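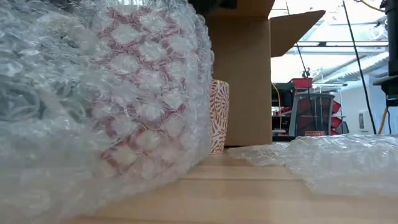

Figure 3. Packing station during a fragile-item task: cup, wrapped item, bubble wrap and upright box.

4.2 Rules for the packing station

The rules below apply to every station where an arm and a person share the table. First draft by Takács and Inga, cut down after the September review becuase operators were not reading past page one. The current sheet is one page. Anything longer goes in the appendix.

Clear plastic first. Bubble wrap is the worst material we handle, for two reasons. It throws highlights, so depth readings get patchy. And it hides edges: in Figure 3 the red lattice on the wrapped item is still visible through the layers, but blurred, and the outline of the thing is anyone's guess. So the rule is no grasp planned on the color pattern alone. Width comes from the item record, entered before wrapping. No record, no grasp. Operator does it by hand and logs it.

Loose sheet. A spare sheet may stay on the table between items but counts as an obstacle, full height of its folds, not as table surface. Earlier versions of the Vevley planner treated it as flat. We do not allow that setting any more.

Ceramics. Unwrapped ceramics next to a wrapped bundle get a 53 mm keep-out on all sides, and speed inside the shared zone is capped at 150 mm/s. If the keep-out can't be met the operator moves the bundle, arm stopped. Giraldo argued for a lower cap, the rest of us thought the stop rule covered it. Still open.

Box flaps. An open flap is modeled at its widest swing. Do not tape flaps back to make room, tape lets go.

Cables. Anything hanging near the work area is checked at the start of shift, and again after lunch on long days. The check is by eye and by hand.

Compliance was scored from the logs of 76 packing runs at the Castaño site. Rivadeneyra and Tamayo scored separately, then met on Thursday to settle the differences. Most of the disagreement was over the loose sheet rule, where the log form had only one box for "table clear" and operators ticked it with plastic still out. The form now has two boxes. Scores by rule are in Table 2; the cable check was was not scored, no log entry existed for it at the time.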